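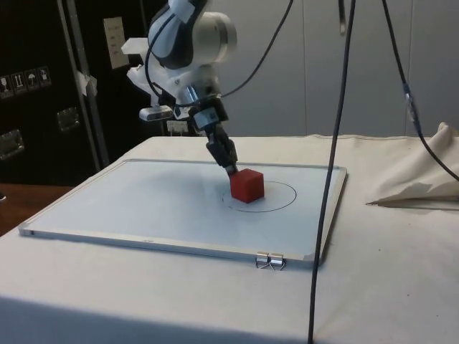 Bedwetting in School-Age Children: An Interview with the Continence Service at Delorme

The pediatric continence service at Delorme receives children between the ages of five and 13 from Costham, Graststead and the surrounding districts. In the past year it received 1,366 referrals, most of them for bedwetting. The lead nurse of the service met with us in October to discuss when families should ask for help, what a first appointment involves, and why treatment is often slow. At the request of the service, its staff are identified by role only.

Asked to define the condition, the lead nurse began with age. "Wetting the bed at three or four is a normal part of growing up," she said. "We use the word enuresis for a child of five or older who wets during sleep on a regular basis. Even then, a great many children will become dry without any treatment. The question for the family is how much it bothers the child."

The service distinguishes between children who have never been dry at night and those who were dry for six months or longer and then began wetting again. The second group is seen sooner. A return of wetting may follow a stressful event, such as a move or a change of school, but it may also be the first sign of a medical problem. Families are advised to contact a doctor promptly if the child is also very thirsty, is losing weight, has pain when passing urine, or seems unusually tired.

"Thirst and weight loss together should be looked at the same day," the lead nurse said. "Those can be signs of diabetes. We would always prefer a phone call that proves unnecessary."

The first appointment

A first visit lasts longer than many families expect. The nurse takes a history of sleep, drinking, bowel habits and daytime bladder symptoms, and a urine sample is tested. Scans and blood tests are not routine. Families are asked to keep a diary beforehand, either on paper or through the Wuveo patient portal, recording what the child drinks and when, how often the child uses the toilet, and which nights are wet.

The diary is frequently the most useful part of the visit. It was described to us as "the one document in the room that did not depend on anyone's memory." It often shows that a child drinks very little during the school day and takes in most fluids between the end of school and bedtime. One diary reviewed last winter recorded 500 milliliters for a whole day, nearly all of it after 5 p.m.

"Parents come to us having cut back on drinks, and they have done so with the best intentions," the lead nurse said. "Cutting back over the whole day does not help. The bladder needs regular filling. We ask for water at breakfast, at mid-morning, at lunch and after school, and then we ask the family to ease off in the last hour or two before bed."

Drinks that contain caffeine, including cola and tea, are discouraged. A trip to the toilet immediately before sleep is part of every plan.
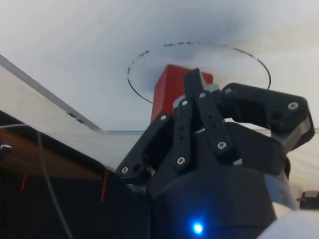
Red block and gripper, with a circle drawn on the white surface.

Constipation as a cause

Constipation received more of our time than any other subject. A full bowel can press on the bladder and reduce the amount it holds, and a child may be constipated while still going to the toilet on most days. Hard stools, stomach pain, very large stools and soiled underwear are all signs that the nurses ask about.

"It is an awkward conversation for some families, and older children will look at the floor for all of it," she said. "We have a stool chart. We hand it over and let the child point. That is usually enough to get started."

Where constipation is found, it is treated first. The service finds that some children need nothing further. Treatment generally means a laxative prescribed by the doctor, regular sitting on the toilet after meals, and a footstool so that the feet are supported. Families are told not to stop the medicine at the first improvement, as the problem commonly returns.

Alarms and medicine

For children who continue to wet at night, there are 2 main treatments. The first is an alarm, which sounds when a sensor detects moisture. It is suited to families who are able to get up with the child, particularly in the opening weeks, when many children sleep through the noise. The alarm is normally used for two to three months, and progress is reviewed after the first month.

The lead nurse was frank about the demands this makes. "An alarm is hard work. If there is a new baby in the house, or a parent works nights, I may suggest waiting – the alarm will be just as good in the spring. A family that gives up exhausted after ten days tends to feel it has failed, and so does the child."

The second treatment is desmopressin, a prescribed medicine that reduces the amount of urine made overnight. It can act quickly and is often chosen for camps and overnight visits, although the service recommends a trial at home well before the trip. Drinking must be limited from one hour before the dose until eight hours after it, and the medicine should be stopped during any illness with vomiting or diarrhea until the child is drinking normally again. The prescribing doctor will explain these rules in full.

Neither treatment is offered as a guarantee. Wetting may return when an alarm or medicine is stopped, and a second course is common.

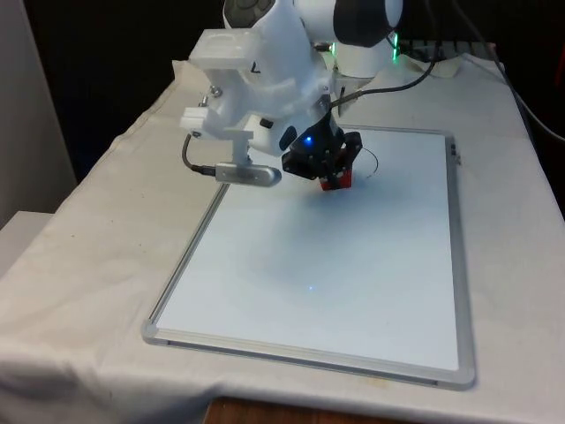

A parent from Graststead, writing to the service after its last evening session, asked whether lifting a sleeping child onto the toilet late at night does any harm. She added that it had kept the sheets dry for most of a year and that she was reluctant to give it up.

The lead nurse said that the question is raised at nearly every session. "It does no harm. It saves laundry, and there are weeks when that matters a great deal. It does not teach the child to wake or to hold on, so we do not count it as treatment. If a family wishes to continue, we suggest that the child be properly awake."

School and home

The service asks that no child be punished for a wet bed, and that rewards be linked to things the child can control, such as drinking at school or helping to change the sheets. A reward for a dry night can leave a child feeling blamed for something that happens during sleep.

Letters to schools are available on request. These ask that the child be allowed a water bottle in class and access to the toilet when needed. According to the lead nurse, schools in Costham have been cooperative, though the letter sometimes has to be sent again when a child changes teachers.

Referrals to the service are made through the child's regular doctor. Blank diaries may be collected from the Delorme front desk or completed in Wuveo, and should cover at least one full week of nights before the first visit.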